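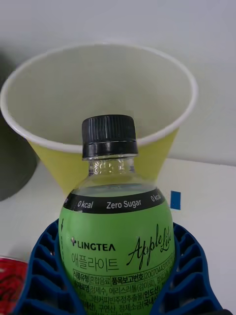
Precious Mthembu
posting from the Lirthorpe shared shop, February

ok gripper thread, for the people who asked. typing fast, glue is setting

1/ Arm is the old Grurnell kit I've been rebuilding since the fall. New this month: soft fingers. Blue, printed flexible, open lattice so they give when they touch something. Old ones were flat and hard and dented everything

2/ Bottle of the day is LINGTEA Apple Lite. Zero sugar, 0 kcal, excellent test object. Slick label, rounded shoulder, ridged cap. Fingers go on low, near the base. Higher up and it wants to tip, learned that on the floor

3/ Finger recipe bc I know you'll ask. Slow print, no supports, walls 2 lines thick. Thicker and they stop bending. Thinner and the cells tear at the corners. Sanded nothing

4/ Camera rides on the wrist. Means the arm mostly sees its own fingertips and whatever is stuck between them. Good for the last inch of a grab, useless for finding the table. Second camera is on the list, list is long

5/ Paper cup right behind the bottle is on purpose. White inside, big open mouth, and my detection code keeps wanting to call cup + bottle one thing. Red and gray stuff off to the left for same reason. Clutter is the hard part!! A bottle alone on a bare table is easy mode

6/ Servo notes. Had the close limit at 800, way too much squeeze, label wrinkled and the motor was whining. Now 600. Holds fine, motor quiet. Your numbers will be diffrent if you're not on the Grurnell board

7/ Sawsan Smadi rewrote the slow-close bit so it eases in over the last part of travel instead of snapping shut. Night and day. She says the code is "temporary". It has been temporary for 2 months

8/ Wiring still ugly. Finger cable rubs on the wrist bracket, got a zip tie and some foam on it. Proper strain relief when the Ullel clips show up

9/ Still broken: clear plastic. Label is fine, code loves the green. Neck is see-through so it guesses where the cap is and guesses badly. Trying tape marks next, maybe just a better lamp

10/ Cap twisting is NOT happening yet, stop asking lol. Need a second arm or a clamp. Leaning clamp

11/ Files go up once I rename them to something a human can read. back to teh glue

Comments

shezi_bench: what filament? mine go stiff after a week in the garage

Precious Mthembu: the softest one the shop had, label fell off the spool. will check

Sawsan Smadi: it IS temporary

knurledthumb: 600 out of what? my board goes to 1023

larkpond: clamp. second arm is a whole other winter

Contact the shop desk | © Lirthorpe Shared Shop | Back to top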